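Landell Parts List – read me first

Hi, and thanks for grabbing this. Landell is a list of wear parts for snow plows, graders and the odd salt spreader, put together by me over too many evenings in a cold garage. If you've ever stood at a parts counter trying to explain which cutting edge you need while the fellow on the other side keeps asking for a number you don't have, you'll know why I started it.

The current release has 1,262 rows covering 151 blade and wing models. Last updated 2/7/20.

What's in the folder

parts.csv – the main list, one row per part
models.csv – one row per plow, wing or blade, with the working width
swaps.csv – parts I've found will bolt on in place of the original
notes.txt – my own grumbling, mostly readable

The columns in parts.csv

part_id – my own number, means nothing outside this list
model_id – matches up with models.csv
maker – who made the plow, spelled the way it's spelled on the plate
kind – edge, shoe, trip spring, pin, hose, marker, bolt kit or other
length_mm – overall length, blank if it doesn't apply
hole_spacing_mm – centre to centre
hole_shape – round or square
source – book, plate, tape or told
checked – y or n

A word on source, as people ask me about it more than anything else. "Book" means I copied it out of a manual. "Plate" came off a plate on the machine. "Tape" means I put a tape measure on the part myself, and "told" means somebody gave me the number over the phone. I'd trust tape and plate. I'd be careful with told, and I wouldn't order a full set of edges off one.

Where it came from

The bulk of it came from three old binders I got when Makach Equipment closed its parts counter. They'd kept everything, bless them, including hand-drawn sketches of hole patterns with coffee rings on them. The Lurar wings I measured in the yard, in December, with gloves on, so if you spot a hole spacing that looks a few millimetres off in those rows, please let me know and I'll measure again when it's warmer. The Sfeir rows are from their printed books only. I've never had my hands on a Sfeir blade, though I'd love to!

Everything is metric. The binders were in inches and I converted the lot, then rounded to the nearest millimetre. If you're working with an older truck and want the inch figure back, don't just divide and hope – the original is in notes.txt beside the part_id.

Things that will trip you up

Lurar changed its bolt pattern partway through one model and kept the same name on the plate. I've split it into two rows in models.csv with an A and a B on the end. The A has square holes. Look at your blade before you order anything.

Hoses are patchy. I have lengths for most of them but the fittings are a mess, and I've left those blank where I wasn't sure. Blank means I don't know, so please don't read it as "standard".

There are 30 rows where the maker is a question mark. These are mostly edges from auction lots that fit something, somewhere. If you recognise one from the measurements you'll have made my week.

Colour isn't recorded. Somebody always repaints them anyway.

What it's fine for

Looking up a part, planning what to keep on the shelf for the winter, building your own stock sheet, school projects, whatever you like. Use it, change it, pass it along. I'd ask that you keep the name Landell on it somewhere so people can find their way back for the fixes.

I wouldn't use it for anything where a wrong number could hurt someone. There are no load ratings in here and no torque figures, and I don't plan to add any. Go to the maker for those.

Sending me fixes

Put the part_id, the column, the old value and the new one on a single line, and tell me how you know. Up to 10 fixes can go in one message. More than that and I'd rather have a file with the same column names as mine, as I merge them by hand and my eyes aren't what they were.
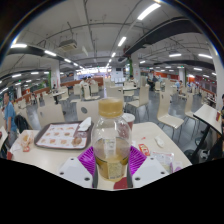

If you're sending measurements for a part I don't have yet, hole spacing is the one I need most, then the length. A worn edge is fine to measure for both of those – just skip the height, and put "worn" in your message so I know why it's missing.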